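The inventory for the flat on Kirkegaard was due at the end of March, and the kitchen was the last room. The form had 30 lines for it. I had filled in all but two.

My aunt had left instructions in a folder labeled Treretero, after the house where she learned to cook. They were written like a maintenance manual. Knives were to be stored dry. Towels were to be folded in thirds. The turner was to be rested across the wooden blocks, head on the bar, handle over the arch, and never laid flat.

I cleared the white table and set it up as written.

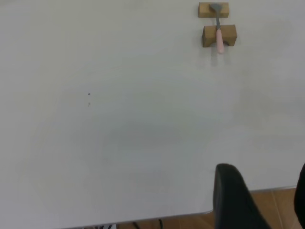 *Turner on its rest, per the folder.*

The arrangement was stable. The load sat on two points, and the rounded end of the pink handle came down over the notch. I pushed the near block with one finger and the turner stayed where it was. I wrote "rest, wood, in two parts" on line 29.

The folder gave a history. The blocks came from a toy set bought in Pula, 100 pieces in a canvas bag. The other pieces had gone to cousins, to a stove in a bad winter, and to the gap under a door. She had kept the bar and the arch because they were the right height for the pan she used. The pan was not on the form — it had gone to Ulholm with my mother, who denied having it.

Line 30 was the mug. The instructions for it were one sentence long: "To the right of the blocks, where I can reach it."
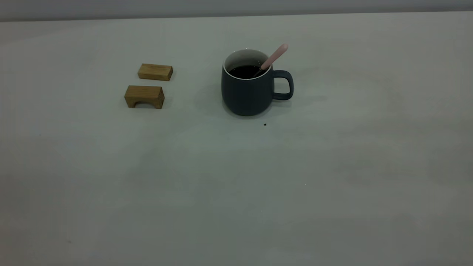 *Blocks and mug, dark gray with a white inner rim.*

I moved the mug a little and moved it back. The form asked for a replacement value. For the flat's contents the insurer had allowed 900 in total, and most of that was the bed and the radio. I entered zero for the blocks, then crossed it out and left the box blank.

The form had a column headed "Disposition," with three choices: sell, discard, retain. I marked retain on both lines, signed the last page, and filled the kettle.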